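Our house came with a bathroom fan that ran at one speed, loud, and still left the mirror fogged. I replaced it last March with a Pludetti rated for a larger room. Some notes for anyone with the same problem.

**Check the duct before you buy a fan.** Mine had a crushed elbow just above the ceiling. Straightening that did more for the airflow than I expected, and it cost nothing. Flexible duct should be pulled reasonably tight, with no sags where water can collect.

**Do the tissue test.** Hold one sheet of toilet paper against the grille with the fan on. If it drops, clean the grille and the blades, then try again. Turn the power off at the breaker before you take the cover down.

**Leave a gap under the door.** A fan can't pull air out of a room that has no way to let air in. We had new flooring put down and the door ended up nearly sealed at the bottom. I planed it and the fan got noticeably quieter.

**Use a timer.** Tamás Vincze, who wired ours, put in a Zumby countdown switch with 3 buttons. We use the middle one after showers. The old fan either got forgotten and ran all night or went off too early.

**Vent outdoors.** Ours was dumping into the attic. Look up there with a flashlight before you assume yours goes through the roof or wall. Stains on the sheathing are a bad sign.
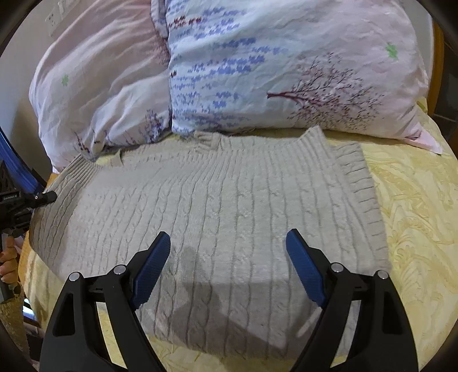 Insulate whatever length of duct passes through unheated space. I used 2 sleeves and taped the joint with foil tape. Ordinary cloth duct tape dries out and lets go in an attic.

The outside flap needs a look every fall. Lint and wasp nests both hold it shut. If it rattles in the wind, a small piece of foam weatherstrip on the stop will quiet it, as long as the flap still opens freely.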